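Comparing two hands on the same arm — quick how-to

Did this over a couple of afternoons at Droltarton, writing it up before I forget. Assumes your arm already moves and your e-stop works. If not, go sort that first.

We were choosing between the Farnitdale multi-finger hand and the plain Zovcombe parallel jaw. Spec sheets no help. So, same shelf, same parts, both grippers, write down what happens.
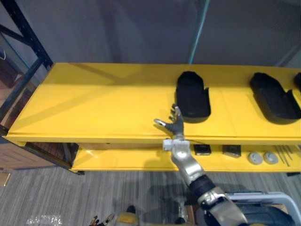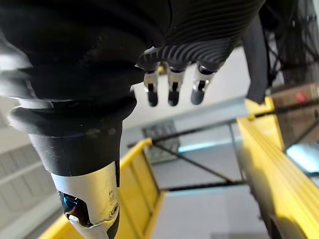 Bram Van Wijk read the draft and reckoned the test was unfair to the jaw unless both got the same approach path, and that a wrist camera hides more than you'd think once the fingers close. Fair enough on both. Steps below include his fixes.

What you need
Arm and controller
Both grippers, with wrist plates that fit (check the bolt pattern, ours was wrong on one)
Head camera and wrist camera
Parts. Trays, square blocks, flat discs, a bundle of thin rods
Notebook. Paper's fine

Step 1. Mount and zero
Fit the first hand. Tighten, then wiggle it. Any play, start over. Open and close with nothing in it before you let it near a shelf. Listen for grinding. Set the payload in the controller to match the hand — the Farnitdale is heavier and the arm sags at full reach if you forget. I forgot. Twice.

Step 2. Sort the cameras
Exposure locked on both. Auto will hunt every time the arm shadow crosses somthing shiny. Move the hand through its whole range while watching the wrist view and note where the fingers block it. Redo this for every gripper, don't copy the numbers over.

Step 3. Mark your spots
Small bits of tape at the corner of each part. Put it back on the tape after every go. Sounds fussy, but a tray that creeps forward will wreck the comparison.

Step 4. Run the picks
12 tries per part per gripper. Same start pose, same speed, same approach. Lift, hold for 3 seconds, put down. Three marks only: held, slipped, missed. Don't add a "sort of" column, you'll use it for everything.

Rods last. They roll, and you'll be crawling round the floor after them.

Step 5. Swap and repeat
Power off before unplugging. Ours took 14 minutes to change over the first time, less after that. New payload, new camera check, then the same list in the same order.

Step 6. Read it by part
Don't average the lot. The jaw won easily on blocks. Hand was better on tray rims, where the thumb can get underneath. Discs were a tie, both rubbish until we slowed the approach. Rods went to the hand but it grabbed extras, so decide first if you want one rod or the bunch.

If it all goes odd
Hand closes late: check the cable to the controller, then the cable agian.
Slips only at the far end of the shelf: payload setting.
Wrist view freezes: we put ours on its own port, fixed it.

Haven't tried the Pearce fingertips yet. They're meant to come Tuesday, will add a line when they're on.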